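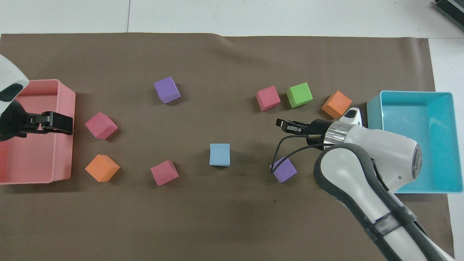

Two arms, two bins, and a lot of foam

So I've been promising a robot post for ages and I finally have something worth writing up! For the last couple of months Mayu Miyazaki and I have been working on a question that sounds tiny: when a two-armed robot learns a pick-up task by copying people, does it matter how messy the practice tables were?

Our setup is foam cubes in a handful of colors on brown paper, with a pink bin on one side and a turquoise bin on the other. The left arm feeds the pink bin, the right arm feeds the turquoise one, and whoever is closer to a cube is supposed to take it. We drive the arms by hand, record everything, and train a policy on the recordings (our training code is called Umum, after a noise Mayu makes when she's reading error logs).

Our first batch was 1,000 demonstrations, and we were very tidy about it. Cubes spaced out, mostly square to the table, like somebody laying out cookies on a tray. The policy that came out of it was lovely on tidy tables. Give it a cube turned at an angle, or a few in a row with hardly any room for the fingers, and it would hover and hover and then pinch a corner. Very sad to watch at eleven at night.

For the second batch we just tossed the cubes down and left them however they fell. We only had time for 600 of those before Kelly Fontes needed the arms back for her cable project, so I figured we'd come out behind. We didn't! The messy batch did better on messy tables, which I expected, and it held its own on the tidy ones too, which I really did not. Most of the gain was in how the gripper turns before it comes down. With the tidy data it barely learned to rotate the wrist at all — why would it, we never made it.

What still goes wrong is the middle of the table. A cube halfway between the two bins confuses both arms, and they either both start for it or both wait politely. I went back through our recordings and I think that one's on us, because Mayu always used the left arm for those and I always used the right. Oops.

Next up is redoing the middle cubes with one rule we both stick to, and then mixing the two batches to see if the tidy ones add anything. Kelly says we can have the arms again in January. I've already cut more foam.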